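How to Make Letter Blocks from Scrap Lumber
By Cremilda Dantas
4/9/19

I love making these! A set of letter blocks is a great first project if you have a few offcuts and a free afternoon, and the little cubes are so satisfying to sand.

Start with a straight length of maple or birch, planed square on all four sides. Check it with a try square before you cut anything. If the stick is even slightly out, every block will be out too, and they won't stack (ask me about my first set).

Clamp a stop block to your miter saw fence and set it to the exact thickness of the stick. Make 2 test cuts, stack them, turn one, stack them again. Happy with the fit? Cut the rest. Please use a long stick and stop while there's still plenty left to hold, well clear of the blade.

Now the fun part. Tape a sheet of 128 grit... no, 120 is what the store sells, I always mix that up with my room number at the Workton workshop! Tape it flat to the bench, rub each face in small circles, then switch to 200 or 220, whichever you have. Round the corners over a little as you go.

For the letters I use a stencil and a nearly dry brush, two thin coats, with milk paint. Blue is my favorite on pale wood. Let each face dry before you roll the block over, then finish with beeswax and buff it with an old T-shirt.

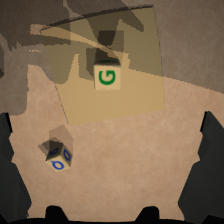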